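Minutes, kitchen cupboard and shared lunch group, Wednesday, 7.30 pm

Present: Ratree Nakpan, Bảo Ninh, Khang Đàm, Xuân Tăng and me (Tài Đặng, taking the notes again). Apologies from the Grundonau end of the street, who had a clash with swimming.

Last meeting's minutes were read out by Khang at great speed and accepted.
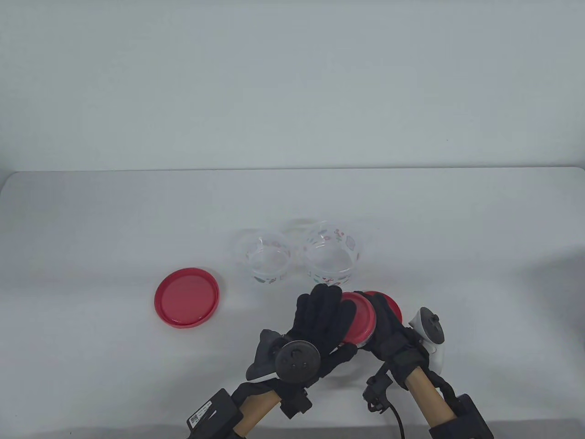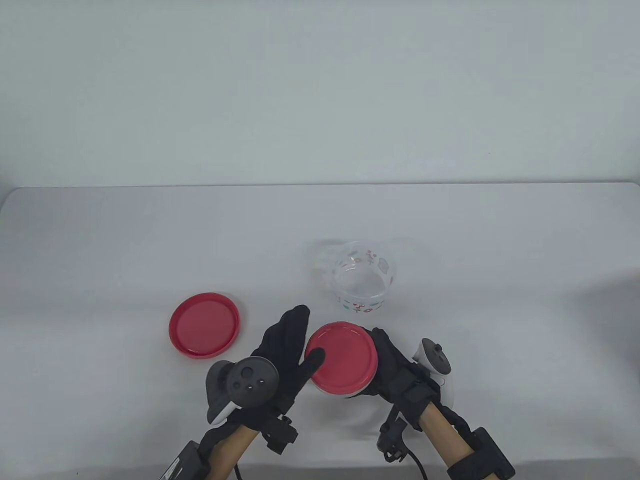
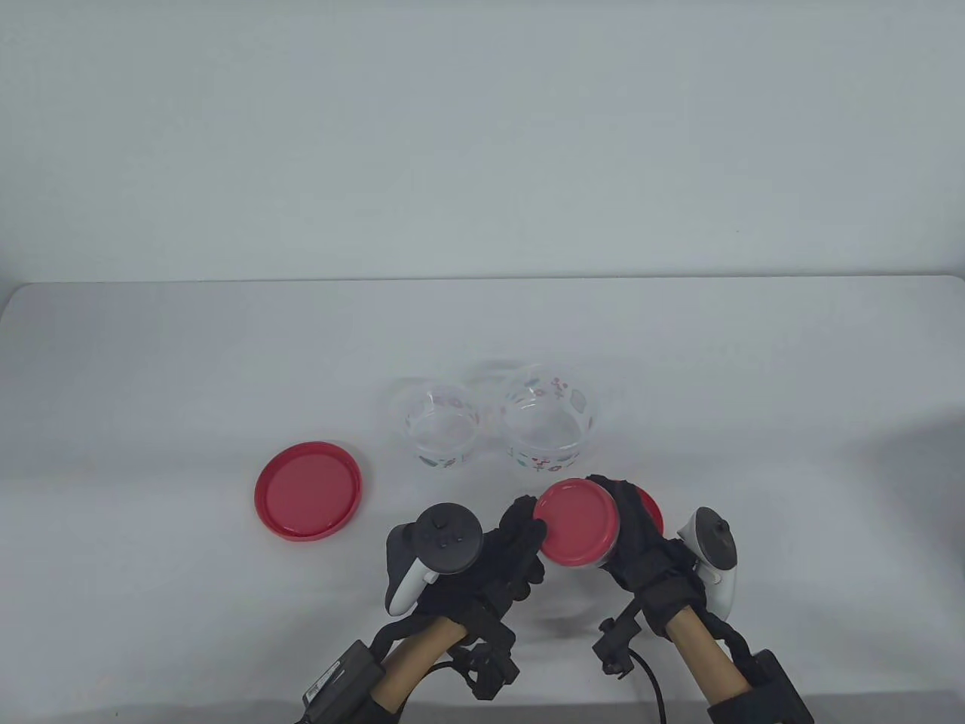

Containers and red lids on the white table (item 1).

1. Containers

We spent far too long on this one and I enjoyed every minute! Ratree wants the clear printed containers kept for cut fruit and salad at the shared lunch, as people can see what's in them and the little coloured patterns cheer the table up. Bảo is happy with that but would like each one stored with its lid on. Xuân said stack the bowls inside one another and keep the lids in a separate tub, or we'll fill the whole shelf with air. I was with Xuân until I remembered last February, when we had a tub full of lids and not one of them would go on anything.

We settled on lids on for anything going home with someone, and stacked for whatever stays in the cupboard. The red lids get a bit of masking tape on the inside with a letter on it, and the matching letter goes under the container. Bảo will do the lettering. Khang asked whether the tape would survive the dishwasher and we all looked at each other, so Bảo is going to try two of them first and report back.

Ratree also asked that people press all the way round the rim before they put a container in a bag. She had beetroot in the boot of her car. She wasn't cross, but she did bring it up twice.

2. Buying more

Xuân priced a carton of 80 from Tratidora, and the general feeling was good grief, where would we put them. We'd rather have 13 more of the 500 mL size, the one that always runs out first (soup, mostly). Khang will ask at Deron on his way home from work, and if they only sell them in sets he'll ring me before he buys anything. Colour of lid doesn't matter. Well, it matters to Ratree, who'd like them all red, so red if they've got it.

3. The cupboard itself

The bottom shelf is still sagging on the left. Xuân has a bracket in the shed and will bring it along with the good drill. In the meantime please don't put the big stockpot back there, it can live on the floor beside the fridge. Bảo found three peelers and a single oven mitt at the back, and if the other mitt is at your place we'd love to see it again.

4. Lunch roster

Ratree is doing the rice and Khang the salads. I've got fruit. Ung Street have offered a dessert and we said yes before they'd finished the sentence. Still need someone for tea and washing up, so I'll send a message around.

5. Other business

Khang thinks we should start at 7 instead. Xuân can't do 7. Left as is.

To do
Bảo: letters on lids and containers, test two in the dishwasher
Khang: price and buy the 500 mL ones
Xuân: bracket, drill
Tài: message about tea and washing up

Finished just before nine. Ratree took the leftover slice home.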